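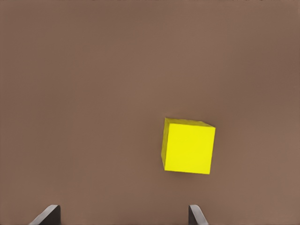

Yellow cube, brown surface. Rendered.

Thread on brown, and on why it is the most frequently rejected color in our match lab at Wutmont.

Brown has no wavelength. There is no brown band in a spectrum and no brown lamp. Take an orange or a reddish yellow, lower its luminance relative to whatever surrounds it, and at some point people stop calling it orange.

The word "relative" matters. Put a brown chip alone in a dark room under a tight spotlight, with nothing lighter next to it, and most observers will call it orange or dull yellow. Place a white card beside it and it goes back to brown. The light coming off the chip is the same in both cases.

Yellow behaves in a similar way. Darken a pure yellow and it doesn't look like dark yellow for long. It drifts to olive. Darken an orange and it drifts to brown. English has basic words for some of these dark versions and none for others. Dark blue is still blue.

Practical consequence: a brown can't be judged without knowing what it will sit next to. We get sample chips taped to white paper. The product then goes into a dark hallway or next to black hardware. Customer says the color shifted. The instrument says it did not.

Second problem is metamerism. Two coatings can match under one light source and fail under another, when their reflectance curves differ but happen to give the same result for the first lamp. Neutrals and browns are bad for this. There are many pigment routes to the same brown.

Typical routes: iron oxide red plus yellow plus black. Or an organic orange plus black. Or a burnt umber on its own with a little white. All can be brought to the same coordinates under D65. Under a warm lamp the organic one will often go noticeably redder than the others.

We check under daylight, warm LED and store fluorescent. Plenty of customers check under one, usually whatever is over the desk. If you send a match back, please write down the lamp. "Office light" is not a lamp.

Third problem: tolerances. Delta E is a distance in color space, and a single number hides direction. A brown that is off by 1 toward red gets rejected far more often than a brown off by 1 toward dark. People forgive lightness errors and do not forgive hue errors in a low chroma color.

I keep a log of brown matches from July on. It stands at 279 entries. Rejections cluster on the red side and the green side. Very few customers have ever complained that a brown was too light.

Osamu Onishi on the bench wants us to quote L, a and b differences separately and drop Delta E from the customer sheet. I agree for browns. For whites and bright yellows the single number is less of a problem.

Fourth problem: gloss. A matte brown scatters light from the surface in all directions, and that scattered white light raises the apparent lightness. Same formula in gloss looks darker and more saturated, as long as you aren't looking straight into a reflection.

So a matte chip can't be matched by eye against a gloss panel. Measure with the specular component included if you are after pigment, and excluded if you are after appearance. Say which one you used. I received two sheets from Bivetti with both modes mixed in the same column and had to ask for all of it again.

Screens. A display makes brown as a dim orange and depends on the rest of the page to sell it. White page background, convincing brown. Dark mode, same pixel values, now it reads as a muted orange. I would not approve a brown from a phone under any conditions.

Tamer Tarawneh asked whether a hex code is enough to start from. It is enough to start from. It carries no information about gloss, texture or reflectance curve, so the first sample will be a guess at three things out of four.

What I would like to receive with a brown request: a physical chip at least two inches on a side, the lamp it will be seen under, the gloss level, and the color of the largest thing next to it. A wall color is fine for the last one.

Also the substrate. A thin coat over red primer and a thin coat over gray primer are different browns unless hiding is complete. Draw it down over a black and white card and measure both halves. If the halves differ, fix the film build before touching the tint.

For anyone who wants to try the white card test at home: desk lamp, dark room, cardboard tube to look through. Use a piece of brown packaging. View it through the tube so that only the packaging is visible, then lower the tube and look again with a sheet of printer paper beside it.

Replies are open. Umber questions go to Osamu.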